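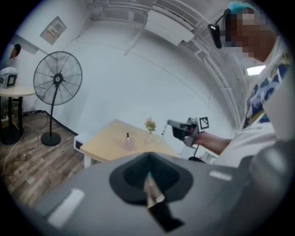

Do more demos in the same room buy you anything?

Posted in Data and Training, 28 April 2019
Tags: hand-held grippers, demonstrations, pick and place

Silvana Evangelista

We're a small group at Bekside gathering examples for a marker-into-cup policy. Two hand-held grippers with marker cubes on them, a head camera, one small table. The operator stands at the table, picks up the pen, puts it in the cup, lets go, resets, does it again. We have 897 episodes so far and the plan from above is 1,735 by the end of May.

I'm not convinced. Our last training run used everything we had and it did no better on the arm than the run with the first 200. It gets to the pen, mostly. Then it hangs above the cup and dithers, or goes down next to it. Everyone here says "more data" as if that settled it, and the Cevero docs say the same thing in the one paragraph they spend on it.

What I want to know before I ask two people to stand at a table for another month:

Is there a number past which the same task on the same table stops helping?
Does it matter that there's other stuff on the table (small vase with flowers)? We leave it there all the time.
Has anyone seen the hovering thing and fixed it by collecting more of the same?

Please don't just tell me to get a bigger model. We tried a bigger model.

Benito Calvo

More data always helps. We went way past your number and it got better. Also check your learning rate.

Njål Eide

I'd ask Benito what else he changed at the same time, but leave that.

There is no magic number and I would distrust anyone who gives you one. What I'd do is cheap and takes an afternoon. Train on 200, then on half of what you have, then on all of it, same settings, and test each one on the same set of starting positions. You've done two of those three already, but you don't say whether the test positions were the same. If they weren't, you don't know that the curve is flat. You only know you got two similar scores.

If it does come out flat, look at where the cup was in your episodes. Plot it. I'd bet on a tight little blob. People say they move the objects between takes and then they put them back where their hand likes to put them. A policy trained on that hasn't had much reason to look at the cup. 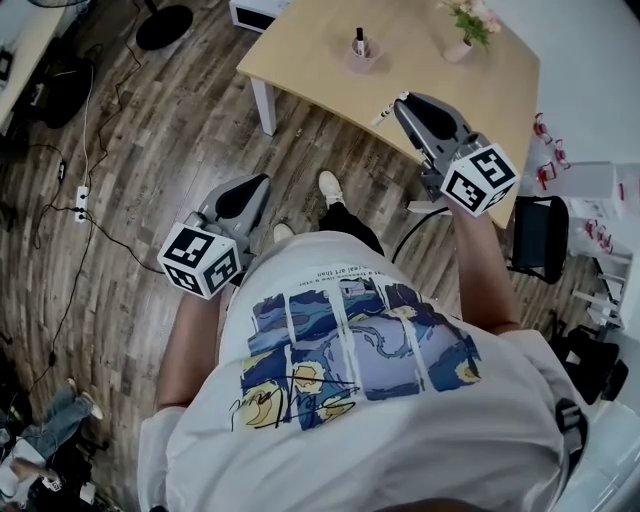

Pen in the right gripper, cup and vase on the table.

That is the view you're working with at the moment that matters to you. The cup is a small pale thing on a pale wood table, with a vase near it that is also pink. I'm not saying the vase is your problem. I'm saying you can't tell, if it has been there in every single episode. Take it off for some, move it to the other side for some, swap it for something ugly. Then test with and without.

As for hovering, go back and watch the few seconds before release, at full speed, in a couple dozen episodes. When I did this on our own set (we use the Wojcik grippers, older, heavier) the operators were hovering too. They paused over the cup to line the pen up, every time, some for a long while. The policy had copied them very faithfully and we had called it a failure. No quantity of the same would have fixed that.

So no, I would not sign off on the full 1,735. I'd collect four short batches, each with one thing changed, and retrain after each. If none of them moves the score, you've saved most of May.

Silvana Evangelista

Test positions were not the same. I'm embarrassed to type that. Plotted the cup this evening and it's a blob, a bit longer in one direction. Watching the releases now, and one of our two operators does pause. The other just drops it in.

Covadonga Arroyo

Adding to what Njål said, with one disagreement. Don't coach the slow operator to go fast. We did that at Citholm and got a pile of missed drops that somebody then had to sort by hand. Ask for the pause to be shorter, and check the gripper tracking on those episodes first. If the marker cube gets turned away from the camera while they line up, the pose you recorded during the pause may be junk anyway, and then you're training on junk no matter how neat the hand was.

Also, keep the failures, in a separate folder. Everybody deletes them and then wants them back.

Njål Eide

Fair point about the tracking. I'd still want to see it in the logs before blaming it.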